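Search the guide... Go
Filed under: Prellico for small tribunals > Setting up > Bundles and exhibits

Last updated: July

4. Building your first hearing bundle

By now you should have an account, a case list and at least one case with parties attached to it. If any of those are missing, go back to section 3 and finish it first. Section 4 is where Prellico starts to earn its keep, and I'm really pleased with how much quicker it has become in this release (clerks who used the old Coketti importer will notice the difference straight away!).

A bundle is the set of papers that the panel, the parties and any representative will all work from at the hearing. In Prellico everyone sees the same page numbers, whether they read on screen or print, so when the chair says "page forty" the whole room turns to page forty.

4.1 Before you start

Have these to hand:

- the case reference, exactly as it appears on the case list
- the application or notice of appeal
- each party's statement, as a PDF or Word file
- any directions the chair has already given
- exhibits, including photographs

Note: You need the Clerk or Senior Clerk role to create a bundle. Panel members can read and annotate but can't add pages. If the New Bundle button is grey, ask whoever looks after roles at your tribunal.

4.2 Create the bundle

1. Open the case and choose Bundles, then New Bundle.

2. Type a title. Keep it plain, such as "Main hearing bundle". The case reference is added for you, so leave it out or it will print twice on the cover.

3. Pick a template. Standard suits most housing, licensing and education cases. Short Form has no section dividers and works beautifully for a simple case with a few letters in it.

4. Set the hearing length. This only affects the cover sheet.

5. Choose Create. An empty index opens on the left, with your sections already in place.

6. Drag files into the sections. You can drop in several at once, and they will line up in date order if the file names begin with the date. If they don't, move them by hand with the grey handle beside each title.

7. Rename anything with an unhelpful title. Panels are very grateful for "Letter from landlord to tenant" and much less so for "scan0007 final FINAL".

8. Press Number Pages. Numbering runs straight through from the first page of section A to the last page of the final section.

Caution: Don't number the bundle until both sides' papers are in. You can renumber afterwards, but anybody who has already written page references into a skeleton argument will have to change every one of them. Late papers belong in a supplementary bundle (see 4.5).

Tip: Kendra Hawthorne, who tested this chapter for us, likes to build the index first with blank placeholders and fill them as papers come in. It's a lovely way of working. Right-click any section and choose Add Placeholder.

4.3 Redacting and marking confidential pages

Please read this part slowly, even if you are racing through the rest.

1. Select the page and choose Redact.

2. Draw over the words to be hidden. The marks show in pale orange while they are still drafts.

3. Ask a second clerk to check them. Their name goes into the log when they press Confirm.

4. Choose Apply. The words underneath are removed from the shared copy, and searching for them will find nothing.

The original stays in the Clerk's Store and can be opened only by a Senior Clerk.

Caution: Draft marks do not protect anything. If you share a bundle with drafts still on it, the words can be read by everyone who opens it. Prellico shows a yellow bar across the top as a warning. Don't dismiss the bar.

To keep a whole page from one party, use Restrict instead and tick the names of those who may see it. The others get a numbered sheet saying "Page withheld by direction", so the numbering still matches.

4.4 Adding photographs as exhibits

Photographs now have their own viewer, and it's a joy to use. You can zoom, pin a note to a spot and send the whole panel to the same view in one go.

1. Open the Exhibits section and choose Add Photograph.

2. Select the file. JPEG and PNG are both fine.

3. Enter the exhibit mark, for example KH/3, and the name of the person producing it.

4. Write a caption. Say what the photograph shows and leave argument to the statements.

5. Tick Full Page if small details matter, otherwise two photographs will share a printed page.

6. Save, and look at the print preview.

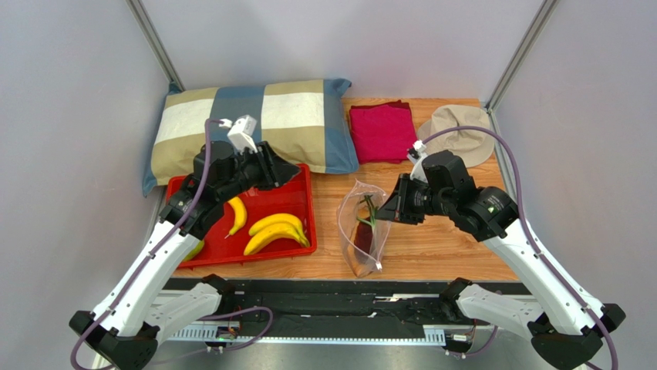
Fig. 4.4: Striped pillow lying across the back left of a light wood-grain tabletop.

Note: Captions can be up to 128 characters long. Anything past that is kept on screen but left off the printed index.

If a photograph comes in sideways, use Turn in the viewer. Turning makes a working copy and the file as received stays untouched, with its own entry in the log. The same goes for Brighten.

4.5 Sharing the bundle

1. Choose Share, then tick the people who should have it.

2. Check the restricted pages list once more.

3. Press Send Links. Each person gets their own link, which must be opened within 15 days. After that they can ask for a new one from the sign-in page.

4. Watch the Opened column. A green dot appears beside each name when the link has been used.

For parties who want paper, choose Print Set. Nearly every office printer copes well with it, but for very large bundles split the job by section and put a divider between each.

Papers that turn up after sharing go into a supplementary bundle. Open the main bundle, choose Add Supplement, and follow 4.2 again from step 6. Supplement pages carry an S before the number, and everyone on the original list is told about them.

4.6 If something looks wrong

Pages out of order: press Undo Numbering, move the files and number again.

A file won't upload: it's probably locked with a password. Ask the sender for an unlocked copy.

A party says they can't see a page: open Restrict and check whether their name is ticked.

Next: 5. Running the hearing in Panel View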